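From: Yu-na Um
To: Zeltum data list
Subject: Re: kitchen drawers, how many more?

Nkrumah Amoah wrote:
> We have 1661 good examples so far. Is it worth going on to
> 2000, or should we move to the next kitchen? Also, do blurred
> stretches count against us?

Hi Nkrumah, and hello everyone,

Thank you for keeping such careful notes, they made my morning a lot easier! I would go on to 2000 in the same kitchen. The policy still mixes up the three stacked drawers on the right with the wide front on the left, and more starts from different spots on the floor should help it - Meriem found the same thing at the Badawi kitchen.

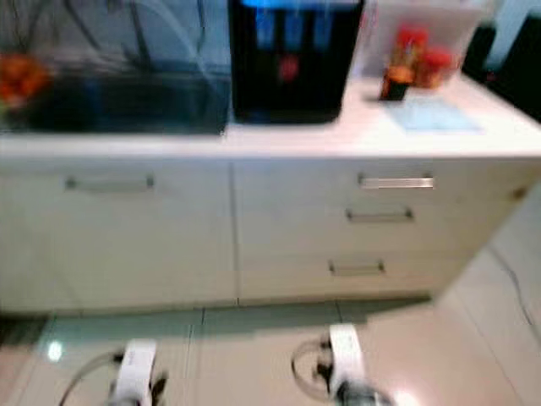
1. Blur. Please keep it if you can still tell the handles apart. The arms will see plenty of blur once they work alone.

2. Starting pose. Begin with both grippers low and pointing toward the cabinet, then shift the base a little every 5 runs.

3. Countertop. Leave the things up there as they are for now. Hazem would like to vary them later, and I think he's right to wait.

If a grasp slips, let the operator try again, up to 2 times, and save the whole run with the slips left in.

Warmly,
Yu-na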